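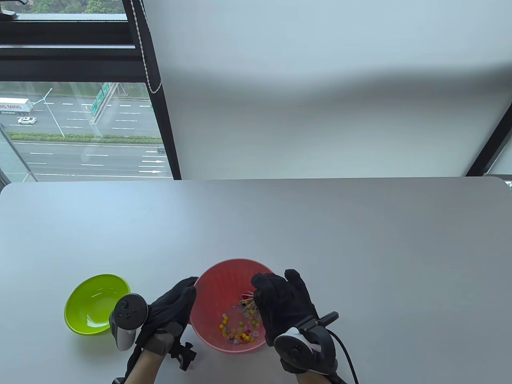
Clear faceted beads, colored balls and pins in a pink bowl.

Anamel is an animated feature film released by Stestel and first shown to the public at the Bitar Theatre in October. It runs 54 minutes in its surviving version. The film is usually described as a lost classic that broke attendance records on its opening night and was then pulled from release by a nervous distributor. Most of this account comes from Stestel's own publicity, and parts of it do not hold up.

Plot

A lamplighter's daughter is sent to find the color blue, which has been missing from her town since before she was born. She crosses a salt lake, is held for a while by a family of herons, and returns with a jar she has been told not to open. The ending is unclear. The surviving version stops shortly after she reaches the town gate, and the published synopsis, which has her opening the jar in front of the mayor, was written before the final reel was finished.

Production

The film was drawn and painted at Stestel's own studio, a converted bakery building that the company leased by the month. Later articles speak of a staff large enough to fill the place day and night. The payroll sheets show a much smaller crew, with many of the same names entered under more than one department. It is possible that outside painters were paid in cash and left off the sheets, as is often said, but no receipts have been found to support this.

Stestel also claimed that every background was painted from life. Several of the salt lake backgrounds match a set of souvenir postcards closely enough, down to the same leaning post, that the claim is hard to accept.

The Woltex process

Anamel was promoted as the first feature in Woltex, a color process said to give "the full range of the human eye." In practice Woltex was a two-color system, and a fairly ordinary one. It recorded reds and greens well and blue hardly at all. Writers on the film have praised the absence of blue as a bold artistic choice that fits the story. The story outline was revised after the Woltex contract was signed, and the missing color does not appear in the earlier draft, where the girl is looking for her brother. The simpler reading is that the plot was changed to suit the process.

Premiere

Stestel's advertisements state that more than 2,000 people watched the first showing. The Bitar Theatre had 1,491 seats at the time, according to its license, and the license did not allow standing patrons. Defenders of the higher figure have suggested that it includes people turned away at the door, or that it adds together the evening showing and an unadvertised matinee. Neither explanation appears in print until long after the event. The theatre's box office book for that month is missing several pages, so the true attendance is not known. A full house is likely enough, given that the newspapers mention a line down the street, but those reports appear to draw on a single press release and repeat its misspelling of the theatre's name.

The story that the audience stood and applauded until the last scene was shown again has no source earlier than a program note for a revival.

Reception

Reviews were mixed. Critics liked the herons and complained about the songs, one of which is heard in full three times. The quotation most often used on posters, "nothing like it on any screen," is taken from a notice that went on to say this was just as well.

Withdrawal

The film left the Bitar Theatre after a short run and was not widely booked elsewhere. Later writers have blamed pressure from rival studios. No letter, contract or complaint has been produced to show this, and Stestel's accounts point to a plainer cause: Woltex prints were expensive, they scratched easily, and the company owed money to the laboratory that made them. The laboratory kept the negative when the bill was not paid.

Surviving material

Two prints are known, both incomplete. One was assembled from exhibition reels and has faded toward orange. The other is a black-and-white reduction print made for home use, with the songs removed. A third print, reported from time to time in a private collection, has never been shown or inspected. The current version combines the two known prints and fills gaps in the salt lake sequence with still drawings, some of which may belong to a different Stestel production.

See also

Bitar Theatre
Stestel
Woltex (color process)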